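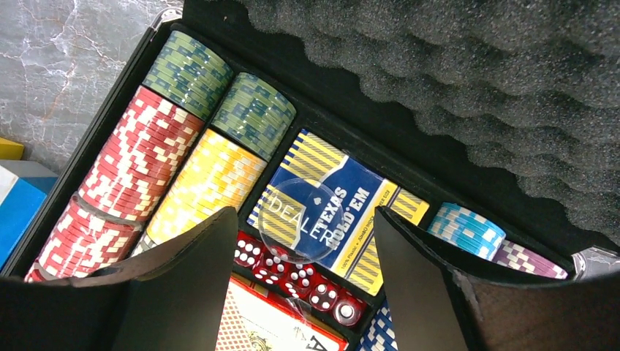

¿Quién paga las fichas que faltan al final de la temporada?
El club, con cargo a la cuenta común, mientras la asamblea no apruebe otra cosa.

Acta de la reunión ordinaria del club de juegos Loveck
Fecha: 3/16/25
Lugar: sala grande del local de la calle Hornum
Preside: Bořivoj Šimko
Asistentes: 18 socios

1. Acta anterior
Se aprueba con una corrección. Donde decía «se acordó renovar el seguro» debe decir «se habló de renovar el seguro». El seguro sigue sin renovar.

2. Cuota anual
El presidente propone subir la cuota a 25 euros. Varios socios preguntan en qué se gastó la subida anterior, que también se presentó como la última. Se responde que en calefacción. Consta en acta que en enero se jugó con el abrigo puesto. La propuesta sale adelante por 2 votos de diferencia, con la condición de que las facturas se cuelguen en el tablón antes de junio.

3. Oferta de Bevetness
La empresa ofrece un programa para llevar la clasificación y sortear las mesas. El folleto asegura que «elimina los conflictos entre jugadores». La mesa no ve cómo. El precio es de 305 euros el primer año y el del segundo no figura en ninguna parte. Se pide por escrito antes de seguir hablando. Mientras tanto continúa la hoja cuadriculada, que hasta ahora no se ha caído nunca.

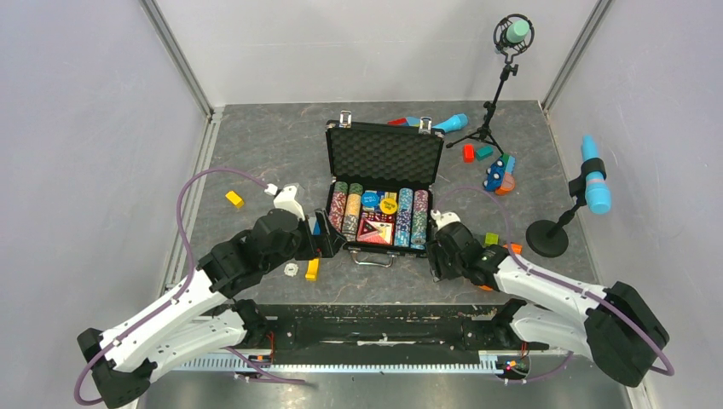
Se pregunta además si el programa funciona sin conexión, dado que en la sala del fondo apenas llega la señal. El representante dijo por teléfono que «en principio, sí». Se solicita que también eso conste por escrito.

4. Torneo de junio
El club Keane propone organizarlo a medias. Se recuerda que la última vez la mitad de Keane consistió en traer el cartel. Se acepta negociar con tres condiciones: gastos por adelantado, árbitro elegido por los dos clubes y horario de cierre respetado. Un socio opina que ninguna se cumplirá; se le invita a formar parte de la delegación y acepta de mala gana.

5. Reglamento
Se discute si quien llega tarde paga las ciegas perdidas. Tras largo debate se deja como está, es decir, cada mesa hace lo que quiere. El presidente redactará un texto. Ya se había comprometido a ello en la reunión anterior.

6. Ruegos y preguntas
Se pide cambiar la bombilla del pasillo.
Se pregunta por las llaves de repuesto. Sin respuesta.
Se propone una liga juvenil. Se contestará cuando haya quien la lleve.

Se levanta la sesión. La próxima reunión se convocará por correo con el orden del día adjunto.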